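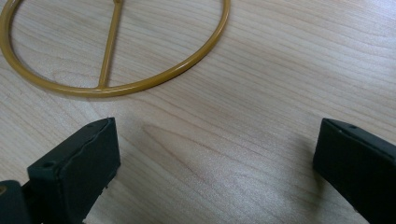 Hand-held gripper demos: width drifts between takes

I record pick demonstrations with a hand-held gripper, 22 per object. Replayed on the arm, the fingers close 2 mm short on round tube. Flat parts are fine. Is this calibration or me?
Rozália Trnka, 6 Jun 2026

2 answers

Calibration, probably. Log the width fully open and fully shut before every take, then rescale. Also check the finger screws. Ours at Plollside worked loose after 14 takes.
Ekene Okafor

Same here with thin rod. Slower closing helped a bit.
Paulík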